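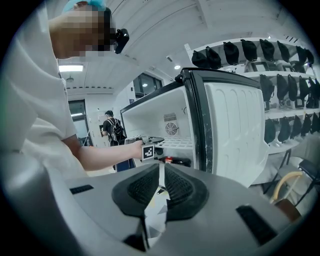
Minibar volta a ser abastecido no Plovenard

Serviço tinha parado em junho – hóspedes pagam só o que consomem

Quem se hospedar no Plovenard a partir de quarta-feira volta a encontrar bebida gelada no quarto. O hotel, na avenida que desce para o terminal de Milside, retomou o abastecimento dos minibares, suspenso em junho por causa da troca de fornecedor. São mais de 400 aparelhos, espalhados pelos dois prédios.

O contrato agora é com a Darko, distribuidora da região. A anterior, a Rullton, saiu no fim do prazo e não quis renovar. Valores não foram divulgados.

O modelo é pequeno, interior branco, uma prateleira de arame no meio. Garrafa grande em pé não cabe com a prateleira na altura padrão, então vai deitada embaixo. Lata e água em cima. A gerência diz que vai manter assim, tirar a prateleira dá mais reclamação do que garrafa deitada.
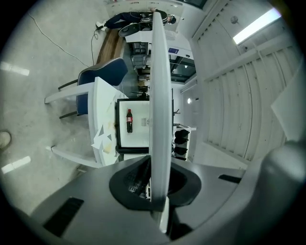 Pavithra Varma
Repórter de Cidade

Lista curta por enquanto: refrigerante de cola, água com e sem gás, suco de uva. Cerveja fica para depois, falta acertar o preço. Chocolate e castanha sairam do cardápio de vez – derretia, vencia, voltava para o estoque.

A cobrança muda. Antes o hóspede preenchia uma ficha de papel e deixava na recepção. Agora a conferência é feita pela arrumação, todo dia até as 14h, e o consumo entra direto na conta. Quem sair antes disso informa no balcão o que bebeu. Se houver diferença, o hotel manda a cobrança por email em até 2 dias.

No período sem o serviço a recepção registrou 1.322 pedidos de bebida por telefone, a maioria depois das 22h, quando o bar do térreo já tinha fechado. O bar segue com o mesmo horário.

Limpeza também entrou no pacote. Borracha da porta, prateleira e fundo passam a ser lavados a cada troca de hóspede, não mais uma vez por mês. Porta que não veda vai para a manutenção e o quarto recebe outro aparelho no mesmo dia, promete a gerência. Sem custo.

Hóspede que quiser o minibar vazio, para guardar remédio ou comida de criança por exemplo, pode pedir na reserva ou na chegada. O frigobar é esvaziado antes da entrada no quarto. Não há taxa.

Quartos do terceiro andar do prédio antigo ficam de fora nesta primeira semana, a fiação está em obra. O hotel não deu prazo para eles. Informaçoes na recepção, 24 horas.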